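Karklow bench log
2020-08-16, Sunday, long session

Got to the shop before nine, which on a Sunday means fighting the roll-up door alone. Coffee first, then two hours on the left arm, because Friday's slop in the wrist was still bugging me. Writing this up while the glue sets, so forgive the order.

Left arm, wrist cable

The slop was the pitch cable, as Sølve guessed. It had crept on the capstan and I could wiggle the jaws by hand with the motor locked. Re-crimped it, ran it back through the shaft (third try, and I said some words), then tensioned it until the free play was gone. Don't go tighter than this! Last time I did, the jaws got sticky near full open and I blamed the motor for a week.

Homing offset after the re-cable is 441 counts on pitch. It used to be 392. New value is saved in the left arm config and I wrote it on the masking tape on the lid too, so if the two ever disagree, believe the tape.

Right arm

Left it alone, mostly. It's running well and I'm superstitious. Wiped down the shaft, checked the two wrist screws, put a dab of the purple threadlocker on the rear one. Zübeyde, you asked which bottle: it's the small one in the drawer under the Pfeiffer pump, not the big one next to the sink.

Pedals and the controller box

Clutch pedal was bouncing again, so every tap came through as two or three. I put the debounce up to 18 milliseconds and it went away. Benedikt will tell me to fix it in hardware with a proper capacitor and he's right, but the capacitors are at his house.

The Nuvent board still drops its USB connection when the shop compressor kicks in. I moved it to the outlet by the window and got through the whole afternoon without a dropout, though the compressor only ran twice, so I'm not calling that solved. Ferrite beads are on the shopping list.

Suturing, afternoon

This was the fun part. Same setup as before, right arm on the needle driver, left arm on the grasper, me at the handles with Kerstin next to me reading out the force numbers so I didn't have to look away. New pad, kept damp, with the red gel for blood. I like the wet pad a lot more than the dry silicone we started with. The thread slides differently on it and the glare gives me a better feel for where the surface is, which I did not expect at all.

The lower cut is the running one and I'm pretty pleased with how the thread lies between the stitches. On the upper one I was tying each stitch off separately, and that's much slower for me. Most of the time goes into the loop: the thread wants to spring up and away from the tissue, and the left jaws have to come a long way over to meet it. Needle angle matters more than I thought, too. With the point tipped down toward the pad I can drive it with mostly wrist roll, and if I grab it too flat I end up dragging the whole arm sideways and the pad puckers.

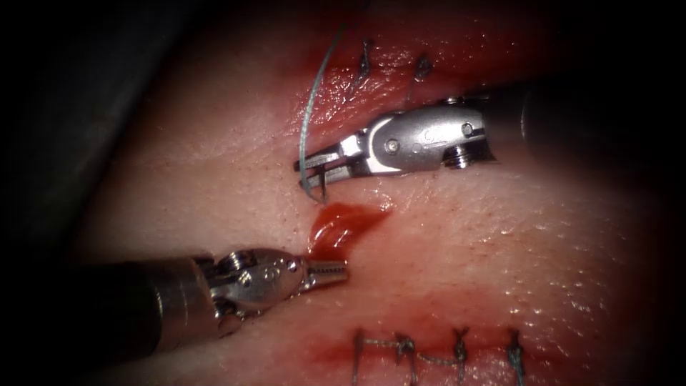

Things that annoyed me

Lighting. The middle is nice and bright and then it drops off to almost nothing at the edges, so whenever I park a tool out wide I'm guessing. Black shafts don't help. Gilles has a pair of dimmable strips left over from the Tendholm job and I'm going to beg for them.

Scaling. I had the motion scaled down by 6 and it's lovely for placing the needle and miserable for pulling thread through, clutch, pull, clutch, pull, my left foot is sore. I want a second scale on the spare pedal. Kerstin thinks I'd forget which one I was in and stab something. Fair, but I could have it beep.

Grip force. The needle rolled in the jaws on me more than once. The serrations on the left grasper hold better than I remembered, so maybe I should try passing the needle over and taking a fresh bite with it there. Haven't tried that yet.

For next time

Order ferrite beads and more of the blue-green thread, we're nearly through the spool.
Ask Gilles about the light strips.
Recheck the left pitch offset before powering the motors, in case the new crimp has settled.
Write the second-scale code on a branch, please, and leave the working version alone (note to self, mostly).
Sølve wants a turn at the handles on the next pad, and he should start on the running stitch.

Pad's in the fridge box with the lid on, needles are in the sharps tub, both arms are parked and powered off.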